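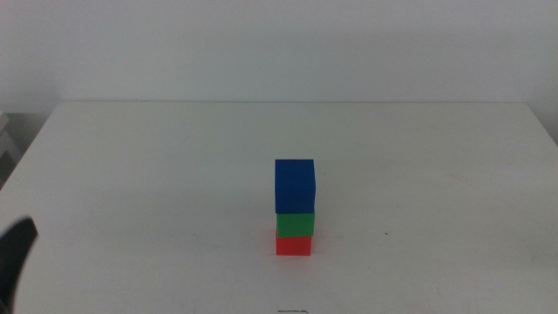

# Rukero G2 parallel gripper

The G2 is our plain one. Two fingers, one motor, no app. It closes, it opens, and it tells your controller how far it got. If you want something that glows, Vondier makes a lovely gripper and we wish you both well.

**What it's for**

Benchtop pick and place, teaching labs, and anyone fitting out a small arm who would like some budget left for the arm. Cube stacking is the usual first job. Red, green, blue, bottom to top, and the blue one can sit a bit proud on the right without troubling anybody except the person who programmed it.

**Specs**

| | |
|---|---|
| Fingers | 2, replaceable |
| Finger colour | dark grey, or dark grey |
| Maximum opening | 114 mm |
| Maximum grip force | 40 N |
| Weight with mounting plate | 1,132 g |
| Order code | RK-G2 |

**Against the other two**

We ran the G2 beside the Griffiths soft gripper and the Vondier V-series at our Rendale workshop, same arm, same controller.

- *Griffiths:* kinder to fruit. Wants an air line, and the compressor has opinions. Less happy letting go of a cube squarely.
- *Vondier:* fastest to close by a fair margin. Setup took most of a morning and two firmware updates.
- *G2:* slower than the Vondier, louder than we'd like at full speed, and it released cleanly enough that we stopped watching it – the nicest thing we can say about a gripper.

**In the box**

Gripper, mounting plate, one cable, four bolts and a hex key you already own. Cubes are not included. Neither is the arm, which we mention following a phone call in February.

Spare fingers are sold in pairs. Please don't ask for a left one.

*Page updated 20/09/2018*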